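Forum Skukel > Apprentissage par démonstration > Objets transparents : profondeur ou RGB seul ?

draneo_lab
31 juillet 2021
Résultat à discuter. Politique entraînée sur 2,000 démonstrations à la pince portative, fisheye au poignet, RGB seul. Sur bouteilles transparentes, 4 échecs sur 25 essais. Même jeu avec un canal de profondeur estimée : 12 échecs sur 25. La profondeur dégrade donc la saisie.

Komska
Conclusion trop rapide. Une profondeur monoculaire sur du plastique clair renvoie souvent le fond. Tu mesures la qualité de ton estimateur, pas l'utilité du canal. As-tu masqué les pixels peu fiables ?

draneo_lab
Non, aucun masque. Mais l'estimateur est celui qu'on déploierait, donc le test reste pertinent.

kinema_b
D'accord avec Komska. Autre biais possible : le bouchon. S'il est opaque et saturé, le réseau peut s'y accrocher et ignorer le corps. Il faudrait une série sans bouchon, à fond identique.

draneo_lab
Série prévue en août. Je note que la déformation de l'objectif change aussi l'apparence du fond à travers l'épaule.

Komska
25 essais par condition, c'est maigre — donne au moins l'intervalle de confiance. Et une vue poignet, qu'on juge du contraste.

draneo_lab
Intervalle à venir. Vue poignet ci-dessous, fond chargé.
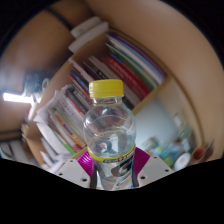
Vue poignet, bouteille transparente à bouchon jaune entre les doigts, livres en arrière-plan.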